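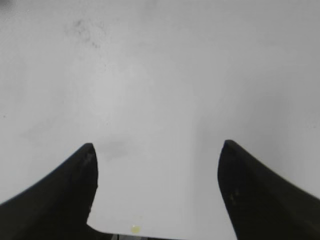
Mustow, 1/19/20

Unit 2. Surface Soiling on Painted Interior Walls

Scope. These notes cover dry soiling on matte and eggshell finishes. Grease, mold and water staining are handled in Unit 3 and are left out of the reading for this week.

Soil types. Dry soil on a painted surface is either deposited or transferred. Deposited soil settles out of the air – dust, soot, fiber – and collects where air slows down or where the wall is cold. Transferred soil comes from contact with shoes, furniture, bags or hands. A faint grey smudge on matte white may belong to either group, and color alone does not separate them. Look at the outline, the height above the floor and what the room is used for.

Effect of sheen. Matte paint has a high pigment load and an open, slightly rough film. Fine particles lodge in it. Rubbing flattens the high points and leaves a polished spot that shows under side light, even after the soil is gone. Eggshell films are tighter and release dry soil more easily.

Order of methods. Start with the least contact.
1. Soft brush or vacuum with a brush head, low suction.
2. Dry sponge, one direction, fresh face for each stroke.
3. Damp cloth, clean water only.
4. Damp cloth with neutral detergent, then rinse.
5. Repaint, corner to corner.

Test each step on a small hidden area and let it dry before judging. Wet matte paint looks darker than it is.

Scrub testing. In the Kendari exercise, panels are read at 500 cycles and again at 3,000. Record film loss and change in sheen in separate columns. Panel 1,022 in the Debnath set was repainted before testing and should be left out of the averages.

Touch-up. Spot painting on an aged wall usually flashes, meaning the patch shows as a different tone. Feather the edges with a nearly dry roller or paint the full wall.

For the next session: read the Stoleo case notes, sections 1 and 2, and bring your panel log. The written report is due in February.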